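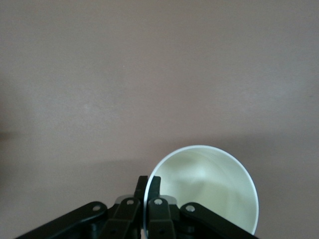 Larysa Demchenko
Oct 22, 2024

I've been sorting out the cup situation in our community kitchen and a few people asked me to write it up. Thread.

Larysa Demchenko
Background for anyone new. We do a soup and tea night at the Lodis hall. Until July we used the hall's own mugs. Then the hall got new managers and the mugs went with the old ones, so we moved to disposables while we worked out what to do.

Larysa Demchenko
First order was a carton of 1,000 plain white cups from Romaniuk, the catering supplier out past the rail yard. Cheapest per cup by a fair bit. Pick up only, cash or card, and they shut at 3.

Larysa Demchenko
They're fine for water and cordial. For tea they get too hot to hold if you fill them past halfway. People were doubling them up, so the cheap cup stopped being cheap pretty quickly.

Larysa Demchenko
I did a proper count at the end of the first stretch. We'd gone through 1,398 cups, counting the second carton we'd opened. We feed 27 regulars plus whoever walks in. That's a lot of cups for that many people.

Larysa Demchenko
Where they were going, as far as I could tell from emptying the bins:
– doubling up for tea
– a fresh cup for every refill
– kids
– a stack that got knocked behind the urn and sat in a puddle

Larysa Demchenko
Myroslav Stetsiuk suggested sleeves. We tried them. They slide down when the cup is full and you end up chasing them around the table. I still have most of a bag if anyone wants them.

Larysa Demchenko
What helped more was moving things. The cups used to live beside the urn, so you'd walk up for a refill and take a new one without thinking. Now they're at the door end with the sign-in sheet, and you pick one up when you come in.

Larysa Demchenko
There's a pen there too. Write your name on the cup. Pencil doesn't take on these and the cheap ballpoints skip, so it's a marker on a string. The string was Inna Tymoshchuk's idea after we lost the first two markers.

Larysa Demchenko
We also turned the urn down. It's an Urnport, the old model with the dial and no numbers. I've put a dot of nail polish on the dial where it should sit. Please leave it at the dot. If you like your tea hotter, bring a mug from home, plenty of people do now.

Larysa Demchenko
Stacking. The cups come in long plastic tubes and if you squeeze the tube to get one out you crush the rims on the next four. Slit the plastic down the side, lift out a short stack and stand it upside down on a clean tray. Don't stack them higher than the milk jug or they lean.

Larysa Demchenko
Replying to Ivan Prokopenko: yes, we looked at washing. The hall sink is one small bowl and the hot tap is slow. Two people were still there drying long after everyone had gone home. Until we have a second sink or a machine I don't want to ask anyone to do that every time.

Larysa Demchenko
Replying to a few of you about composting: I rang the council. The green bin takes food scraps and paper towel but they don't want lined cups in there, and I couldn't get a clear answer on whether ours count. For now they go in general rubbish. Tip the dregs in the sink first, the bags have been leaking.

Larysa Demchenko
Arsen Dovhaniuk has been asking around for second-hand mugs. He's found a café closing down in Mirkitz that might let us have theirs. Mixed colours, some chipped. The chipped ones can hold pens and teaspoons.

Larysa Demchenko
If that comes off we need somewhere to keep them. The cupboard under the servery is full of folding chairs that nobody has unfolded since I started. I've asked the hall if they can go in the back store. Waiting to hear.

Larysa Demchenko
Before the next night I could use:
– a tray with a lip, dinner-plate size or bigger
– two tea towels that aren't fluffy
– someone with a ute or wagon for the Mirkitz run

Larysa Demchenko
One more on tables, I forgot. Wipe them before the cups go out as well as after. There's often grit left over from the craft group and it ends up stuck to the bottoms.

Larysa Demchenko
Edit to the list above, the tray is sorted, thanks Inna. Still need the tea towels and a driver. Message me here or leave a note on the sign-in sheet.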